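Nivov Bench Kit – gallery

The Nivov kit is a bench package for small refurbishing shops that handle used desktop computers. It is supplied by Holex with the arm, gripper, wrist camera, controller and a set of printable fixture files. Our unit arrived on a Monday and Iulian Preda had it running on the second bench by 16:00.

We have it on trial for 24 working days. The target is 100 desktop towers, opened by hand and then passed to the arm for part removal. Kiều Mạch wrote the task sequences; Abílio Morais looks after the fixtures and reprints them when a case model changes. Cases are laid on their side – the arm has better reach into the drive area that way, and the cables stay clear of the gripper.

The supplier's manual runs to 518 pages and is thin on fixture alignment. Allow 3 hours for the first calibration. Fixture files can be edited freely, and the gripper fingers come off with a hex key. Replacement fingers are sold in pairs only.

Questions on the task sequences go to Kiều. More pictures will be added when the next batch of cases comes in.

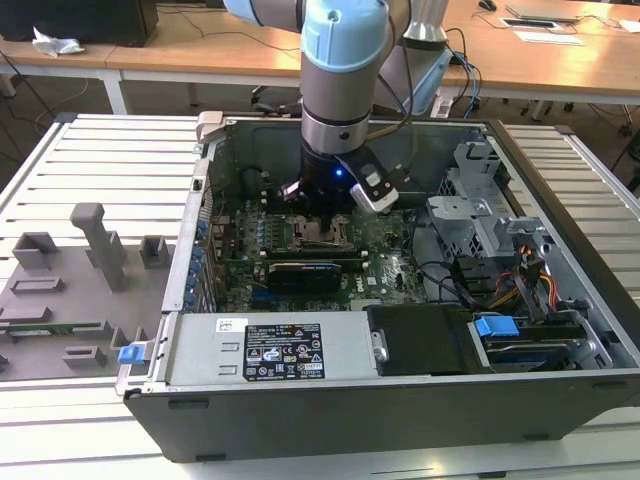 Gripper over the CPU socket of an open tower, power supply at the front. Grey printed fixture tray at left.

Recent galleries
Fitance label feeder
Lương screw presenter, second trial
Holex gripper fingers compared
Bench two: cable routing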